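Subject: Re: [derkdale-refs] Handball and the "natural position" wording
Date: 18 September 2023

Dear all,

Thank you for the message about the handball in our last home match. I quote it first, so that those who joined the list during the summer can follow, and then I try to answer.

> I was standing behind the goal against Stollesdale and I still don't understand why we got no penalty. Their defender slid in, his arm was out, the ball hit it. The referee told our captain that the arm was "supporting". Supporting what? If the arm stops a cross, it stops a cross.
>
> My second point is the money. We pay 30 pounds per match for a referee and we get a different interpretation each time. In Dover, two seasons ago, the same thing was given against us after 53 minutes and we lost the game by it. Can somebody from the referees' group please say what the line is for this season, so that we can tell the players?
>
> Also, is the meeting in December open to club people or only to referees?

I was not the referee on that day, but I was the assistant on the far side, so I had the view from the other angle. I will be as fair as I can.

When a player slides, his body falls to one side and the hand goes to the ground to carry the weight. If the arm is between the body and the ground, we do not normally give a handball. If the arm is stretched out to the side or up, away from the body, then we do give it, because it makes the body bigger. From where I stood, the hand was already on the grass and the elbow was nearly straight. The ball came from two metres. I would not have given the penalty, and I said so to my colleague when he looked across.

I understand that it looks different from behind the goal. From there you see the ball change direction, and you do not see how far the arm is from the ribs.

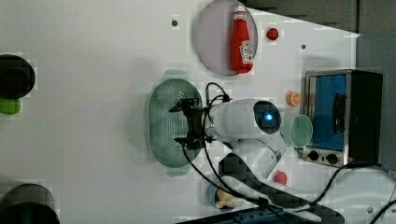

At the new referees' evening I try to explain this angle problem with things on a table, as I find that drawings on the board help only a few people. Put a ketchup bottle on its side across a plate and say it is the defender who has gone to ground, with the narrow cap as his outstretched hand. A small red round thing to the right of the plate can be the ball. Then ask one person to look from the end of the table and another from the side, and let them both say whether the ball was going past the cap or into it. They will often disagree, and they are both looking at the same plate. I have used this with the Fu youth teams also, and the children understood it faster than their coaches did.

Now to the Dover match. I have read the report again. The arm there was above the shoulder and the player was on his feet, so it is not the same case. I know that this does not give you the points back. But I would not like us to say on this list that two decisions were inconsistent when the positions were so different.

For this season, this is what our group has agreed to apply in the Derkdale league:

- Arm above the shoulder and ball touches it: we will nearly always give it.
- Arm on the ground, or going to the ground to support a fall: no offence, unless the player clearly moves the arm towards the ball.
- Ball comes off the player's own foot or head first, from very near: usually no offence.
- A goal scored directly from the hand or arm of the scorer: not allowed, also when it is an accident.

The second line is the one that makes trouble. "Clearly moves" is a judgement and it will stay a judgement. I cannot promise that each of us will see it in the same way at four in the afternoon in the rain.
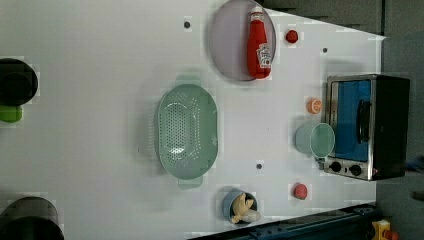
What I can promise is that we talk about these cases afterwards. If a club has a question, please write it down the same evening with the minute, the place on the pitch and the position of the arm, and send it to the group address. Please do not send it to the referee directly. Two of our younger ones had messages on their private phones after the Stollesdale match, and one of them has asked me for a pause of some weeks. We have too few people to lose any of them in this manner.

About the fee – it is 30 pounds and it has to cover the travel as well. For an away pitch at the far end of the district, there is not much left after petrol. The league has put 400 pounds aside for training this year, and most of it goes on the hire of the room and on new flags. I write this only so that the figures are known, not to complain.

The December meeting is open to club people. Each club may send two persons, and it would be good if one of them is a coach. We will show some clips of handball situations and everybody will vote before we say what the referee gave. Last year we did the same with offside and it was rather loud, but useful. The exact evening is not fixed yet, as the clubhouse is waiting for its new heating.

If somebody has a film of the incident against Stollesdale, I would be glad to receive it, even from a telephone. Please make it small before you send it, as the list does not accept large attachments.

With kind regards,
for the Derkdale referees' group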